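garnby-sorting-notes

README, last touched November

What this is

Transcribed notes and tables from the Garnby button and small fastenings collection. Buttons, studs, hooks, press fasteners, a few buckles. Mostly off work clothes. The paper catalogue was typed up years ago, then corrected by hand, then partly retyped by someone else with different ideas on spelling. This folder is the attempt to get all of it into one set of plain files that open anywhere.

Not a finished catalogue. Please don't cite it as one.

What's in the folder

items.csv — one row per object, 501 rows
cards.csv — one row per index card, keyed to items by card_no
places.csv — find spots and donors' towns, tidied spellings
glossary.txt — what the old cataloguers meant by "shank", "sew-through", "livery" and so on
changes.txt — running list of edits, newest at the top
old/ — the two earlier typed versions, untouched, do not edit

Cards and items don't match one to one. Some cards cover a whole strip of buttons off the same coat, and a handful of objects have had two cards since before anyone can remember. Join on card_no and expect duplicates.

Columns in items.csv

item_no — number inked on the object or its bag. Text, not a number, there are letters in some
card_no — as on the card. Blank if no card found
kind — button, stud, hook, press, buckle, other
material — as written on the card. See below, don't trust it
width_mm — widest measurement. Empty means not measured, zero should never appear (if it does, tell us)
holes — sew-through buttons only
place — key into places.csv
condition — good, worn, broken, part
note — free text, tidied for spelling only
query — y if someone has raised a doubt about the row

Material is the weak spot. The first cataloguer wrote "bone" for nearly anything pale and "horn" for nearly anything brown. A fair few of these are early plastics. We've left the word as it stands on the card and put doubts in the note column. If you need a clean material field, build your own and please send it back.

Places

Three main sources. Garnby itself, from the drapers that closed and from house clearances. Brescombe, nearly all from the mill yard, dug up in buckets when the drains were relaid. And the Clisville box, which came by post with a letter and no list.

Brescombe is spelt four ways on the cards. All folded into one in places.csv, with the original kept in the spelling_on_card column. Clisville rows have no find spot at all, only the town the parcel came from, so don't go mapping those.

How it was sorted

Tray out, white board down, tip out a bag at a time, sort by kind then by width, read the number, call it out, type it. Two people is quicker than one but one is fine. Bags go back in the same order they came out. If a number is rubbed off, the object goes in the query tub and gets row number 0 until somebody matches it up — 17 still in the tub at last check.

Handling: clean dry hands or gloves, whichever you are less clumsy with. No sticky labels on anything. Rusted hooks stay in their bags.

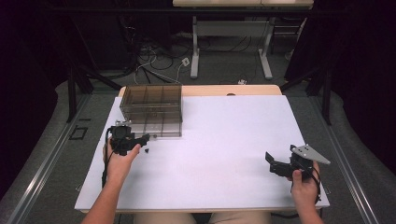
Small pieces on the white board, both hands at work.

Measuring is by plastic calipers, widest point, rounded to the nearest half millimetre. Metal calipers scratched one of the glass ones so they've been put away. Earlier measurements were in inches and fractions, converted in bulk, and you can spot them becuase they come out at odd values like 14.3 or 19.1. Leave them. They'll get redone when the tray comes round again.

Known problems

Cards 200 to 240 or thereabouts were typed from a damp batch and the notes are patchy. Square brackets mean a guess at the word.

11 rows have a width bigger than the tray compartment they live in. Almost certainly inches typed as something else. Marked query = y.

"Do." and "ditto" on the cards refer to the card above in the ORIGINAL order, and the drawer was reshuffled once. We've filled them in where the old typed version still had the order. The rest are left as ditto, sorry.

Accented letters broke in the second retyping. Fixed by hand, might be strays.

Press fasteners: halves were sometimes counted as separate objects and sometimes as a pair. No rule found. If you are doing counts by kind, leave the presses out or say what you did.

The Maihi naming

You'll see file names starting maihi_ in the old folder. That was the name of the earlier typing-up project, before it moved to Garnby. Same collection, same cards. The maihi_ files use their own numbering and the lookup is in old/numbers.txt. Don't mix the two in one table, it has been done and it took a weekend to undo.

Opening the files

Plain text, comma separated, UTF-8. Quotes round anything with a comma in it. If your spreadsheet turns item numbers into dates (it will, 3-11 is a button and not a day in spring) then import the column as text.

No script needed. There used to be one that rebuilt places.csv but it only ran on one laptop and the laptop has gone.

Corrections

Very welcome. Send the item number, what the row says, what it should say, and how you know. "Looks wrong to me" is ok, it goes down as a query. Please don't send a whole edited spreadsheet back with no list of changes — we can't check it and it will sit there.

Use

Free to use for anything, say where it came from. The card wording is kept as written, including some trade names and job titles that read badly now.

To do

- match up the query tub
- remeasure the inches rows
- glossary entries for the buckles, none at all yet
- second look at everthing marked bone
- Brescombe bucket 2, still unwashed, not in the tables
- photograph the card backs, some have pencil on them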